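Progress report to the Stosari small grants office
Project: Ciltstead shoe sorting and reuse
November 18, 2020
Prepared by Ewurabena Essien

Since March we have worked in two rooms at Ciltstead. The first room is for receiving and brushing, the second is for pairing and lacing. Your grant paid for the shelves, the new lamps and the table work. Until now 527 pairs have passed through both rooms, and the list of them is kept by Fiifi Sowah.

The pairing table has now its final place, with walls on three sides. We chose a light wooden top, so that dust and small stones from the soles are easy to notice. The walls are pale for the same reason. 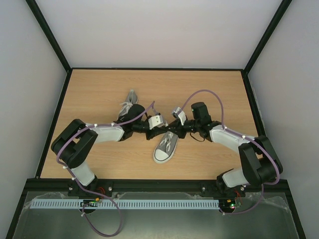 The pairing table at Ciltstead, wooden top with dark trim.

The lacing instructions took longer than we planned. Fiifi has written them again after the first group found the old text too difficult - it had many words for the parts of a shoe and very few drawings. The new text is one page and it hangs beside the shelves.

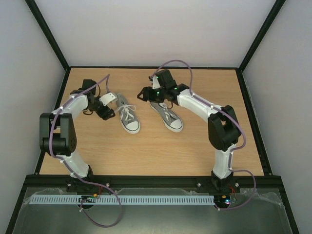 Canvas shoes remain the largest part of what we receive from the Wumbei collection points. They are light to carry and simple to brush, but the fabric keeps stains, and for this we still do not have a good method. Gray sneakers like the two on the table are more forgiving in this matter than white ones, and we now put the white ones on a separate shelf. Leather shoes come mostly from Fustitska and are fewer than we expected.

Two points are open. The delivery of boxes is late, and we ask to move this cost to the next period. We also want to know if laces may be bought from the materials line - the present wording speaks only of shoes.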